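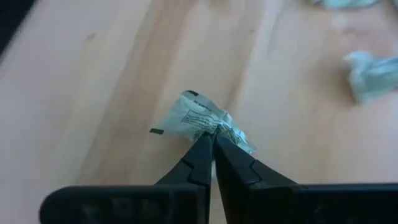 How to get a copy of a police report after something is stolen

If you have had a bag or a bicycle taken, your insurer will nearly always want a copy of the police report, and getting hold of one can feel like a second job on top of the upset. I went through it in Broridberg last July, and my neighbour Oleksandra Kuzmenko has done it twice, so between us we know the way fairly well by now.

Start with your reference number. Ours were four digits long (mine was 2305) and were written at the top of the slip the officer handed over. If you've lost the slip, ring the station and give them your full name, the street and the day it happened, and they should be able to look it up for you.

Next, write a short letter asking for the copy. Keep it plain – your name, your address, the number, and one line saying it is for an insurance claim. Sign it, and do keep a copy for yourself, because I didn't and I was sorry.

Take the letter to the records desk along with some proof of who you are. A passport or driving licence will do nicely. The desk in Broridberg is round the side of the building, past the bicycle racks, and I walked straight by it the first time.

Then comes the wait. Mine took 19 days and Oleksandra's second one took 40, so do tell your insurer early on that it's coming and ask them to note it on your claim.

When it arrives, read every line before you send it on. Mine had the wrong house number, and the desk put it right while I stood there.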